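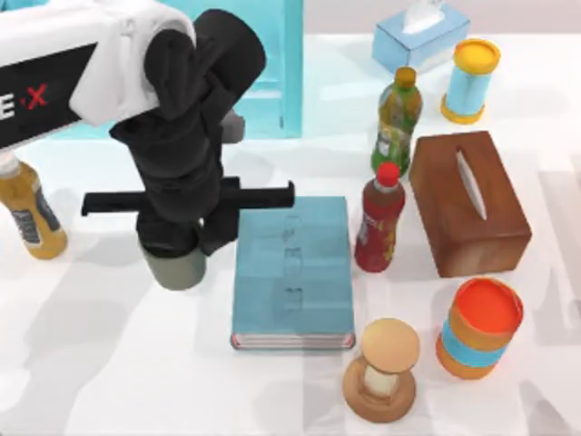
A grey-green cup and a book on a white tabletop.

Looking after karate kit at home
By Elsa Fagerlund

A heavy cotton gi costs a fair bit and most of them are ruined in the wash. These notes come from the parents' sheet at our club in Oston, with a few additions from Araceli Orozco, who has been washing club suits since her two boys joined the juniors.

Before the first wear
Soak a new gi overnight in cold water with a cup of white vinegar, then wash it on its own. Untreated cotton will shrink whatever you do, and most of it goes in the first three washes. Leave the trouser hems alone until then. If you have to turn them up for a grading, tack them by hand.

Washing
Get the suit out of the bag the same evening. If you can't wash it straight away, hang it over the shower rail. Turn the jacket inside out, tie the drawstring in a loose bow so it doesn't vanish into the waistband, and wash at 30 or 40 with ordinary powder. Skip the fabric softener, as it coats the cotton and holds on to the smell. Skip bleach as well – it yellows the collar and rots the stitching.

Blood comes out with cold water and plain soap if you get to it early. Hot water sets it. For old marks, leave a paste of bicarbonate on for an hour before washing.

Drying
Line dry, out of strong sun if the club badge is embroidered in colour. Pull the lapels and cuffs straight while damp and you may not need the iron. A heavyweight suit can take two days indoors in winter, so a second one is worth having in a competition month.

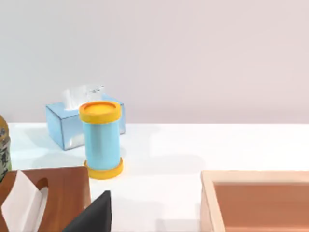
Should I wash my belt?
Most clubs leave it to you. If it smells, hand wash it in cold water by itself and dry it flat, because the dye runs and the core can twist in a machine.

Mitts and shin pads
Wipe the insides with a cloth wrung out in weak vinegar and water, then prop them open somewhere airy. Newspaper pushed into the mitts overnight draws out the damp. Keep them off radiators, which crack the foam. Fabric shin pads can go in a pillowcase on a cool wash.

The bag
Empty it completely once a month and shake it out over the bin. Gum shields want their own vented case and a rinse in cold water after every session. Spare tape, nail clippers and hair bobbles go in the side pocket.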